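Minutes of the shared kitchen meeting
22 August 2019
Place: second floor meeting corner, Dusetent office
Written by: Lợi Châu

The meeting started after lunch. The minutes from June were accepted with one correction: the new dish rack was paid by Kanum, not by Undar.

1. Washing up
Thiện Tiêu told that pots and lids are still left in the sink overnight, mostly after the Undar team cooks together. We agreed that everyone washes their own things before 5 p.m. Glass lids should be washed alone in the basin, with the green sponge and a little soap, and no plates under them. One lid was chipped in June and we had to throw it away.

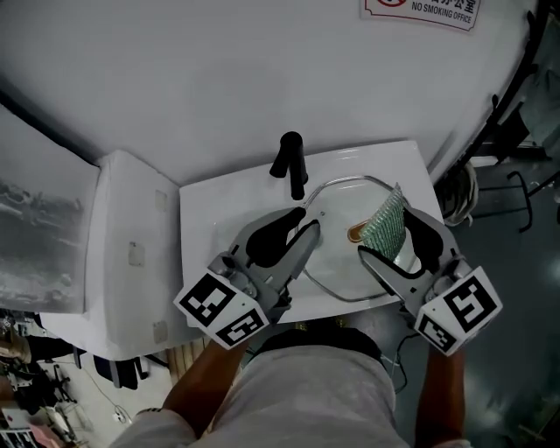

Lợi Châu

2. Sponges
Sponges will be changed every second week. Thiện buys a pack of 20 and keeps it in the drawer with the tea towels. The metal wool stays only for the rice pot — please do not use it on glass.

3. Sink and drain
The water goes down slowly on some days. Lợi will write to the building office and ask for a plumber. Until then, put rice and noodle rests in the bin before washing.

4. Money
The kitchen box has 300 yuan. It was decided to buy dish soap and one replacement lid. Ông asked by e-mail for a second kettle; this was moved to the next meeting.

5. Other
Kanum people want a shelf with their name on it. There was no objection. The old cups on the top shelf will be given away if no owner comes before the next meeting.

To do
Thiện: sponges, soap, lid
Lợi: letter to the building office, new washing note for the wall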